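Robots at Home: Student Project Unit
Week 6 handout, Follville Community College
Notes by Paweena Limsakul

Welcome back, everyone! Last week was the grasping lab and I loved it (the sponge tower will be remembered for a long time). This week we move on to soft things, and I think this is the best part of the whole unit.

So far our robot, Paisan, has only picked up objects that keep their shape. A mug is the same mug wherever you put it down. A plastic bag is a different story. Touch it and it changes, let go and it changes again, and the fold you made a moment ago may be half gone by the time you reach for the next one. That's a lovely problem to work on, and your own hands solve it every day without asking you!

What we mean by a demonstration

A demonstration is one person doing one task from start to finish, recorded from head height, so that the program can learn which movement tends to follow which. For this unit the class target is 700 demonstrations across all groups. It sounds like a lot, but they're short, and you'll get quick.

Things to keep in mind while you record:

Keep both hands in view. If one drifts off the side, stop and start over.
Look at what you're doing. The camera goes where your head goes, so a glance at the clock becomes part of the data.
Work at your normal speed. Slow, careful robot impressions are funny but they teach Paisan to be slow.
If you fumble, carry on and fix it. Recoveries are gold! Ubaldo Barbieri's group kept theirs in last term and their model was much better at rescuing a bad grasp.
Change the starting position of the bag each time.

Two hands, two jobs

In most folding tasks the hands don't do the same thing. One holds the material steady and the other does the fine work at the edge. We call these the anchor hand and the active hand. They can swap in the middle of a task, and finding the moment of the swap is harder than you'd expect. When you label your clips in Enton, mark each swap with its own tag. Nipon Srithong has written a cheat sheet of keyboard shortcuts and it's in the shared folder.

For Wednesday

Read the chapter on deformable objects, skipping the maths boxes if you like.
In your groups, label 2 clips each and compare where you put the swaps. Disagreements are welcome, so write them down and bring them along.
Think about what "finished" looks like for a folded bag. How flat is flat enough? Sérgio Carvalho and Prapai Bunnag will be defending opposite answers at the start of class, and I can't wait.

The flattening stage is a good place to start your labelling, as the anchor hand is easy to pick out there.
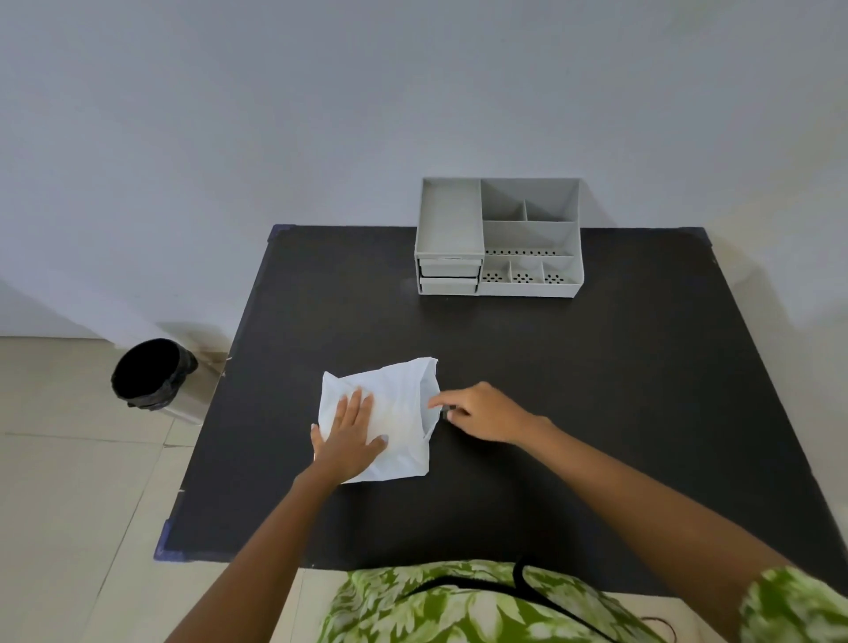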